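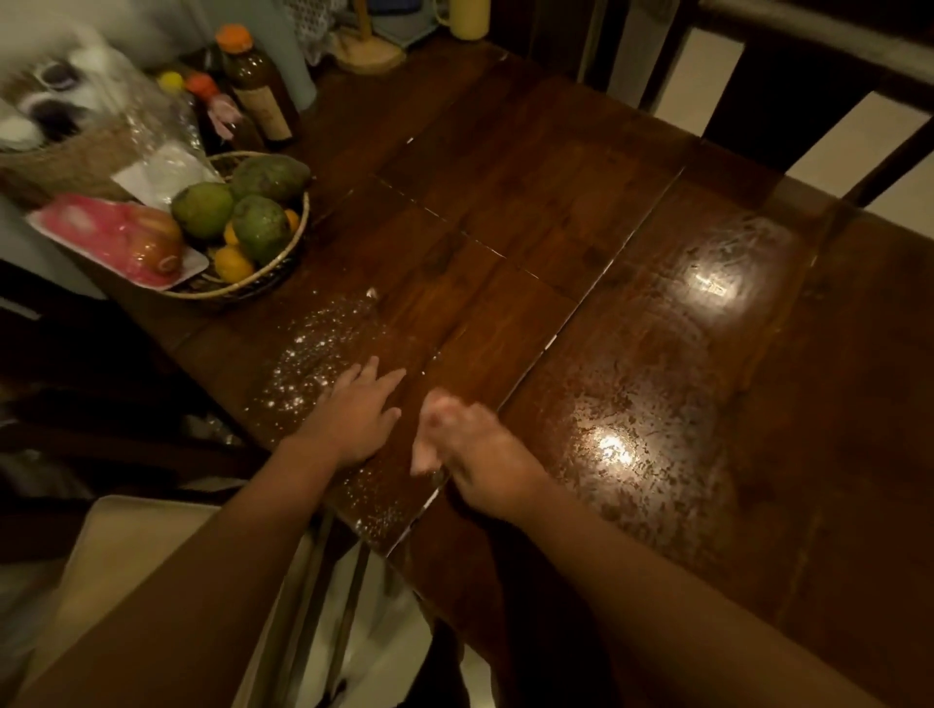
**Figure 3.** Wiping down a plank-topped dining table at a Jisia household. One hand is flat on the boards and the other works a small pink wiper; white powder is scattered over the wood near the fruit basket.

### 4.2 The table as a place where things stay

We came to the Wirketti study expecting to write mostly about sinks. Our earlier work in the Gulyás apartments had left us with the idea that cleaning at home is organized by water, and that people drift back to the tap the way one drifts back to a warm stove. In the Jisia homes, though, it was the table that kept pulling us in, and by the end of our coding we had 3,384 separate wiping episodes, of which a very large share took place on a surface where people also eat, sort the mail, peel fruit, and put down whatever they happen to be carrying when they walk through the door.

Figure 3 gives a fair idea of what we mean by a *partial clear*. The fruit has stayed on the table in its basket, and so have a wrapped tray and a clear bag of white powder, with the wiping going on in the open stretch of wood beside them. We had originally written our coding sheet with only two values for this, "cleared" and "not cleared," and we held on to that scheme for longer than we should have. Partial clears turned up in all 9 households, and we went back and recoded the earlier material once we had admitted to ourselves that the third value was needed (a tedious July, but worth it).

When we asked people about the things they leave in place, they were often a little surprised by the question. The fruit basket, one woman told us, "lives there," and she said it in the tone one might use about a relative. Another person explained that she would lift the basket on the days she did the table "for real" and go around it on all the other days. We found this distinction between a real wipe and an everyday wipe in most of the homes, under many different names, and it is tempting to treat the everyday one as a lesser version of the other. Our participants did not see it that way. The everyday wipe has its own purpose, usually to get the surface ready for the next thing or to take care of one particular spill, and people judged it by whether that purpose had been met.

Dry spills deserve a few words of their own. Flour, salt, sugar, and fine crumbs behave very differently from juice or soup, and the people we talked with had strong feelings about how to handle them. Several insisted on a dry cloth first and a damp one after, and were quite stern with family members who did it the other way around, as damp flour turns to paste and finds its way into every gap. On planked tables such as the one in Figure 3, with its visible joints running between the boards, this worry came up again and again. One man kept an old toothbrush in the cutlery drawer for exactly this job and was delighted that we wanted to hear about it. Glossy finishes brought a different complaint, namely smudges and streaks, which people noticed mainly when the light caught them and then could not stop noticing.

We also began to pay attention to the hand that is not holding the cloth. Our coding sheet called it the "idle hand" at first, and that was a poor name. It moves objects, sweeps crumbs, feels for grit, holds a placemat still, or, as in the figure, simply rests flat on the wood. We settled on "companion hand" and coded it separately in a subsample of 80 episodes. Even in that small set we saw so many kinds of use that we would hesitate to draw up a firm typology, and we offer the list in Appendix B mostly as an invitation to others.

Finally, there are the animals. The small white dog looking on from the corner in Figure 3 belongs to a category we had no plan for at all, which we now call *attendants*: pets, and sometimes toddlers, who are near the table during cleaning without taking part in it. Participants talked to them, scolded them, and worried about what they might eat. We did not code these exchanges systematically, and we regret it, for they seem to us to be part of how a dull task is made pleasant. The follow-up in the Grumuva homes will include them from the start.

### 4.3 Returning things to the surface

Where a table had been fully cleared, objects rarely went back in the order they came off.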